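Teaching the planner to wait its turn: Indira Lobo on Skundach

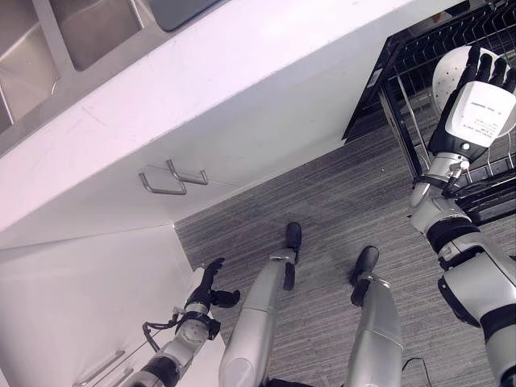 The right hand on a perforated dome at the dish rack, left hand down by the lower cabinet.

Indira Lobo starts talking about Skundach, the motion planner she writes at Floma, before I've found my pen. "Two arms, one set of legs, and they all want to go first!" she says.

The old version planned each arm separately. Skundach plans both together, and balance goes in from the start. She replayed 929 logged reaches through it in September and got 472 shorter paths. "I was so happy I called my sister."

Wires are still hard (dish racks especially), so next up is a finer depth filter. "Thin stuff vanishes on us. I love that problem."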